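February
By Duván Guzmán

Print this item | E-mail this item

Palomino: right-hand dropouts traced to wrist cable, stale position data

The Palomino handling trial at Onine was stopped in its final week after a run of grip losses on the robot's right hand. The trial has since been closed out and the fault reproduced on the bench. This item summarizes what was found, what has been changed, and what other groups using Hellus hand firmware should check before their next shift.

The task was the transfer of black molded parts between a bin at floor level and the yellow shelf, using one hand or both. The plan called for 3,000 transfers. Of these, 2,973 were logged as complete. The other 27 ended in a stop, a drop, or a part left where it was.

Seven of the 27 have ordinary causes. The part was missed by the vision step, or it was found but the approach was rejected by the planner. The robot stopped as it should have and the operator cleared the message. They are not discussed further.

The remaining 20 share one signature. The right hand reports a closed grip, the arm begins to lift, and the part leaves the hand or was never held. The log shows no fault at that moment. Finger positions on the right side read as steady throughout, with no noise on them at all. A loaded hand never looks like that, and the flat trace was what led Iida Ahonen to stop looking at the gripping force and start looking at the data path.

What the log showed

Each hand sends finger positions to the arm controller over a cable that leaves the wrist and runs back along the forearm. Every packet carries a time stamp. When a packet fails to arrive, the Hellus firmware keeps the last good value and passes it on, so that a single lost packet does not produce a jerk in the fingers. The feature is documented and works as described. What the document does not say plainly is that there is no upper limit on how long the old value is passed on. If the link goes down and stays down, the arm controller continues to receive a hand position that looks valid.

The time stamp was present in the data. Our supervisor program did not read it. It compared the reported finger position with the expected one, found a match, and released the lift.

In all 20 cases the time stamp had stopped advancing before the lift began. In most of them the link came back by itself during the lift, at which point the position jumped and the supervisor logged a grip error. The entry was therefore recorded as a slip that took place in the air. Early reports from the floor followed the log, and the first corrective action was to raise the grip force and clean the finger pads. Neither had any effect. Raising the force also added wear for no benefit, and the setting has been returned to its original value.

Where the link was lost

The cable was removed and flexed by hand on the bench with the link monitor running. It dropped out repeatedly when bent near the wrist connector and nowhere else. One conductor was broken inside its insulation, with the ends still touching when the cable was straight. There was no visible mark on the outer jacket.

The cause of the break is fatigue, helped by the shape of the task. With the arm down in the bin, the slack loop below the wrist comes to lie over the rim. When the arm then turns to bring the fingers under a part, the loop is held by the rim and the connector end takes the whole bend. The left hand did fewer bin picks in this trial and its cable tested good. It was replaced anyway.

The cable route had been reviewed before the trial, but with the arm at shelf height only. At shelf height the loop hangs free and there is nothing to find. The bin was added to the task later. The change was entered as a change of pick location, which under our procedure did not call for a new cable review.

Safety assessment

Most of the drops were short and the part fell back where it came from. Two were different. In these 2 cases the robot was holding a part with both hands when the right-hand link went down. The left arm continued its path against a right hand that was not following commands. The part was pushed out of the grip and went to the floor. The joint torque limit tripped in the first case. In the second it did not, and the operator used the stop button.

No one was inside the marked area on either occasion and there were no injuries. The molded parts are light. The event was nevertheless classed as a loss of control rather than a dropped part, on the grounds that the arms kept moving on data that was no longer true. The same sequence with a heavier load, or with a person reaching in to help with a part, would have a different result. The trial was suspended after the second event and was not resumed until the changes below were in place.

One point on the stop itself. The stop button removes drive from the arms and holds them on their brakes. It does not open the hands. A hand with a lost link stays as it is, and pulling a part from it can move the fingers. The instruction is to leave the part in place until the hand has been powered down separately. This was already in the operating sheet, on the back, and has been moved to the front.

Changes made

The supervisor now reads the time stamp on every hand packet. If it has not advanced within the allowed window, both arms are brought to a controlled halt and the affected hand is marked as unknown. The mark can be cleared only at the console. It does not clear by itself when the link returns.

Two-handed moves have an added check. The arms will not start a joint move unless both hands have reported fresh data and a small commanded finger movement has been seen to take place. The check adds a short pause ahead of the lift. Operators have commented on it, and it will stay.

The wrist cable has been rerouted closer to the forearm with a strain relief behind the connector. The slack loop is shorter. It still needs to be long enough for full wrist rotation, so contact with the rim is reduced but has not been eliminated. A softer edge trim for the bin is on order.

Change control has been amended. Any new pick or place location now requires a cable check with the arm at the lowest point and at full wrist rotation, whatever the entry is called on the form.

Hellus has been sent the logs and the failed cable. We have asked for a limit on the hold time, set by the user, with a distinct fault code when it is exceeded. No release date has been given. Until then the check has to be made on the receiving side.

Open items

The link monitor shows a small number of single lost packets on the new cable as well. They are within what the firmware is designed to bridge, and none has led to a halt. Whether they come from the connector or from electrical noise is not yet known. Ahonen is running the arm with the drives off and then on to separate the two.

The torque limit that failed to trip in the second two-handed event was working correctly on test. The force reached in that posture was below the threshold. Lower thresholds for two-handed work are being tried, with the expected penalty in false stops. Results will be reported in a later issue.

Groups running the same hands are asked to look at their own logs for finger positions that stay perfectly flat under load. A flat trace combined with a slip entry should be treated as a link fault until shown otherwise. The search script Ahonen used is available through the Vistitier office. It reads the standard log format and needs no changes for a single-arm setup.
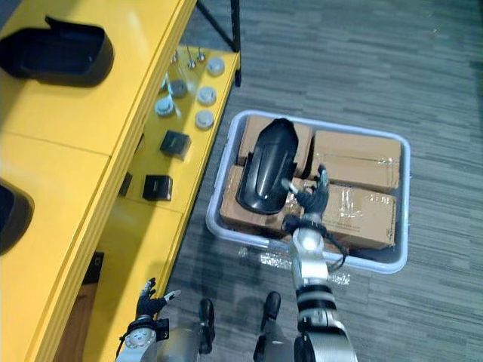
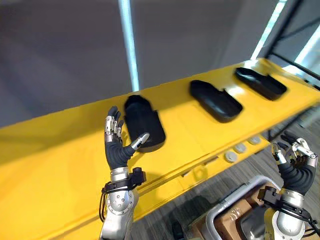
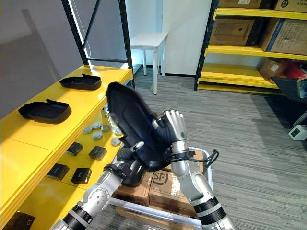 Palomino handling task, black molded parts and yellow shelf. First picture: right hand in the bin, cable over the rim. Third picture: two-handed hold.

Contact: Vistitier newsletter office | Copyright Vistitier. All rights reserved. | Back to top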